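Where the Equipment Money Stands

Thank you, thank you to everyone who wrote in about the arms! We read every note, even the long ones (especially the long ones). The quote from Grustora came back for 2 arms with grippers, and Praltutard will do the mounting and the wiring for 243 dollars a visit, travel included. Before we sign anything we want the tray and cup tasks running well in simulation - it costs us next to nothing, and the Morais bench can't be cleared until October anyway.

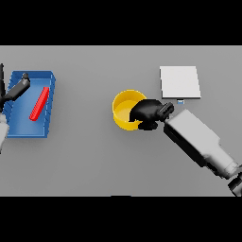 The piece still missing from the budget is spare fingers. Hulach sells them at 147 dollars a set, and we'd like two sets on the shelf from the first day, so please put them on your wish lists before the order goes in. Training hours are a separate line, and we'll get to those next time.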